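Nelex @nelex_stores
12/26/22
Post-Christmas job: the container drawer. Everything out on the worktop, lids in one pile, bodies in another. Thread on method, because the leftovers need boxing by tonight and half of these don't match.

Step one is pairing. Every body gets its own lid, pressed down on all four sides. A lid that fits three corners and lifts at the fourth is a failed lid. Put it aside and carry on.

Orphans go in a carrier bag with a January date on it. If the other half hasn't appeared by then, the bag goes out. I used to keep spare lids on principle. The principle cost me a whole drawer.

Sort by footprint before volume. Two boxes with the same outline and different depths will share a lid and nest together. Two boxes with the same volume and different outlines will do neither, and they are the usual cause of a drawer that won't shut.

My drawer is shallow, so tall round tubs are out. They went to the shelf above the fridge with the flour. Rectangles only from here on.

Lids are stored on edge, like records, in an old Sandberg letter rack laid along the left side. Bodies are stacked next to them, 3 high at most. Any higher and the bottom one jams in the one above and needs a twist to get it out.

Washing: the groove under the rim is where the grease stays. Hot water, washing-up liquid, an old toothbrush. Dry the lids separately and leave them overnight – a lid shut on a damp box smells by the weekend.

Tomato stains on clear plastic are cosmetic. Bicarb paste takes off some of it. I wouldn't spend more than one attempt on it.

The stock went into the Clirnmont set, the sprouts into the Musto one. Label on the body, never on the lid, given that lids wander. Masking tape and a biro will do. Contents, then date.

Green lids are for fridge leftovers in this house, whatever the maker intended. One colour per job saves opening things to check.
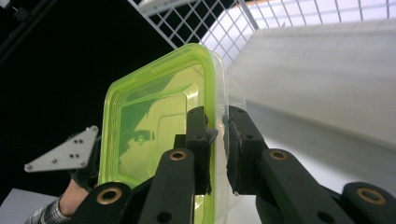 Do clear boxes need labels if you can see what's inside?
Gravy and frozen stock look much the same through plastic, so label anything going in the freezer. For the fridge I only bother with the date.

Freezer note: leave a finger's width at the top for anything liquid. Stock expands, and the lid is the part that gives.

Drawer now shuts with 2 fingers. The bag of orphans is in the cupboard under the stairs. Cutlery drawer next, once I've found where the small whisk went.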